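Skalley Bench Assistant: Set-up and Daily Use
Section 4. Marking out and sharing the bench

This section is for the people who work the packing benches at Sarden and for the shift leads who sign them off. It assumes the arm has been bolted down and tested as set out in Section 3. You do not need to know any programming.

4.1 What changes for bench staff

Before the arm came in, each packer fetched tools, packed, and cleared down the bench between orders. The arm now takes over part of the handling and the clearing down. Packing, checking and labelling stay with you. The shift lead for each bench (Periklis Vrettos on days, Violeta Herrera on nights) decides which jobs are handed over, and can take any of them back without asking the engineers.

Nobody is timed against the arm. The counts on the display are for maintenance only.

4.2 Marking the grid

1. Press HOLD and wait for the amber light.
2. Wipe the surface and let it dry.
3. Lay blue painter's tape in lines across the working area to form rectangular cells. Start with the long lines and fill in the short ones afterwards.
4. Press each strip down along its whole length with your thumb.
5. Place the tools at the side, leaving the middle cell clear.

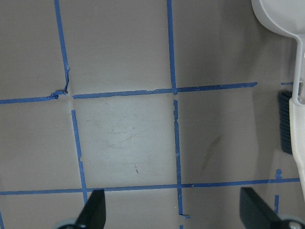
Figure 4-1. Taped grid as seen from the wrist camera, with the two gripper fingers at the bottom.

Note: The lines do not have to be perfectly straight. They are there so that you and the arm's minders can talk about the same spot ("brush one cell to the right"). Small gaps between strips are acceptable.

Caution: Lifted tape can catch on a tool. Check the ends and crossings at the start of every shift and replace any strip that has come loose.

4.3 Checking the grip

Do this once per shift and again after any change of tool. The arm will raise the tool and stop.

1. Choose GRIP CHECK on the display and pick the tool from the list.
2. Stand behind the yellow floor line, 700 mm from the bench edge.
3. Press START. The arm closes on the handle, lifts and holds.
4. Look at the wrist camera view. The handle should sit between the two fingers, and the wide end of the tool should be clear of them.
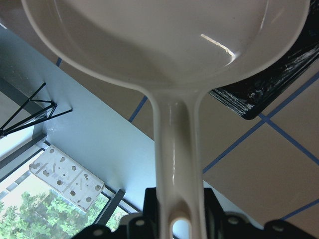

5. If the tool has turned or slid in the fingers, press LOWER and begin again from step 1. Do not straighten it by hand while it is held.
6. Press ACCEPT. The arm puts the tool back and the light goes green.

The grip force is set to 40 per cent at the factory — enough for light plastic handles. Ask Kyrylo Lysenko in maintenance before raising it. Settings above 70 per cent are locked.

Caution: If a tool fails the check 2 times in a row, take it out of use and write it in the bench book.

4.4 Setting down the dustpan and brush

The dustpan and brush can be left together at the side of the grid. They may touch or overlap. Keep the bristles facing in towards the cells, and leave the area between the fingers open so that the arm has room to move off.

Scuffs and faint marks on the surface do not affect the arm. Report cuts or raised edges.
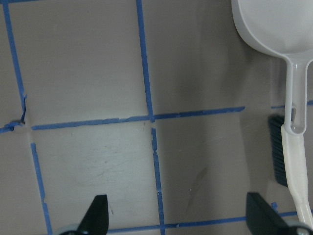 4.5 Handing over at the end of a shift

1. Press HOLD.
2. Tell the incoming packer which jobs the arm is doing and which have been taken back.
3. Write any stops in the bench book, with the time and the cell. "Stopped 14.20, middle cell, brush" is enough.
4. Both of you initial the page.

Vikas Yadav collects the books in the first week of each month. Suggestions about which jobs should go to the arm, or come back from it, can be written in the same book or given to him directly.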